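Kitchen and Table Assistant (part-time) — Lerketti House

Lerketti House is a shared workspace and meeting house with a kitchen on the ground floor. We are looking for a kitchen and table assistant to keep the kitchen in order, put out fruit and drinks for the people who use the building, and clear up after meetings and lunches.

The post is for 17 hours a week and is open from now until it is filled. It is a permanent post after a trial period of 3 months.

About the job

The kitchen at Lerketti is used by the tenants of nine small offices and by groups who hire the meeting rooms upstairs. There is no cook. Tenants make their own lunches and wash up their own plates, mostly. The assistant looks after everything that is shared: the fridge, the worktops, the cups and cutlery, the tea and coffee, the fruit, the cloths and the bins.

Mornings are the busiest part. The kitchen has to be ready before the first tenants come down, and when a group has booked a room there may be a trolley to lay as well. After that the work is steady and you can mostly arrange it in the order that suits you. Early afternoon is taken up with clearing lunch and checking what needs to be ordered.

You would report to the house manager, whose office is next to the front door. The two cleaners come in the evening and do the floors, toilets and stairs. You would not be asked to cover for them.

What you would be doing

Fruit and table. Fruit is delivered twice a week by Zilosberg, our greengrocer. You check the delivery against the note, put away what is not needed yet and fill the tray. Fruit is free for everyone in the building, so the tray needs looking at more than once a day. Anything soft or split comes out. Small fruit tends to end up on the table next to the tray and should be picked up when you pass. Bananas that have gone too far are put in the freezer for anyone who wants to bake with them, or in the food waste if they are past that.

Apples and bananas are the standing order, with whatever small fruit is good that week. You would have a say in this. If the kiwis keep coming back out of the tray untouched, we would want you to tell Zilosberg and try something else.
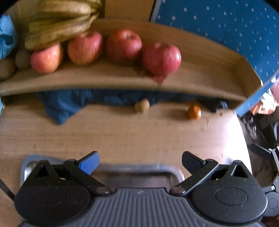 Cloths and linen. The house uses cotton cloths in place of paper. Used ones go in the bin under the sink and are washed in the machine in the back room, which you would run on most of your working days. Table cloths are washed when they need it. There is some folding but very little ironing.

Fridge and cupboards. The fridge is emptied and wiped down once a week. Tenants label their own food, and unlabelled food is thrown away on fridge day. A notice goes up the day before, and putting it up is part of the job. Dry stores are kept in the tall cupboard, with the oldest at the front.

Meeting trolleys. Groups can order tea, coffee, water and fruit. The order sheet tells you how many people and what time. You lay the trolley, take it up in the lift and fetch it back when they have finished. We do not serve hot food. If a group brings in an outside caterer, you show them where things are and check the kitchen when they go.

Ordering. Tea, coffee, milk, washing powder and bin bags are ordered through the house account with Toritz. Orders above the weekly limit have to be signed by the house manager.

Who we are looking for

You do not need to have worked in a kitchen before. You do need to be tidy, on time and able to work on your own for most of a morning. You should be comfortable talking to people you don't know, including when you have to remind them about their washing-up.

We also ask that you:

- can lift a crate of fruit and push a loaded trolley
- can read and write English well enough for delivery notes, labels and the order sheet
- have a food hygiene certificate, or are willing to take the course in your first month (we pay for it and you are paid for the time)
- are entitled to work in the country

Experience in a café, school kitchen, care home or hotel would be useful. So would having run a busy household.

Hours and pay

The hours are worked over four mornings and early afternoons. We can agree which days, within reason, and once they are agreed they stay fixed. There is no evening work. Two or three times a year there is a larger event and we may ask you to stay on, with extra pay — you are free to say no.

The house closes for a week in July and this is part of your paid holiday. The rest of the holiday you choose yourself. The hourly rate is set out in the full job description, which is available from the office. Aprons are provided. Lunch is not, but you are welcome to the fruit like everybody else.

Getting here

Lerketti House is on Chrysikopoulos Square, opposite the tram stop. There is a bicycle shed in the yard but no parking for cars. The kitchen and the back room are on the level, and the lift goes to all floors.

How to apply

Write us a short letter saying why the job would suit you and which days you could work. A page is plenty. Add a list of the jobs you have had, paid or unpaid, and the name of one person we can ask about you. We will not contact them until after we have met you.

Letters can be handed in at the office or posted to Kitchen Post, Lerketti House, Chrysikopoulos Square. Please put a telephone number on the letter. We start reading applications on 27 October 2025 and will go on until we have found the right person.

If we would like to meet you, we will ring to arrange a time. The meeting takes place in the kitchen and includes a short practical part — unpacking a fruit delivery and laying a trolley for a group of nine. Travel costs are paid back on the day if you bring your ticket.

Questions about the post can be put to the house manager at the office, in person or by telephone, on any working morning.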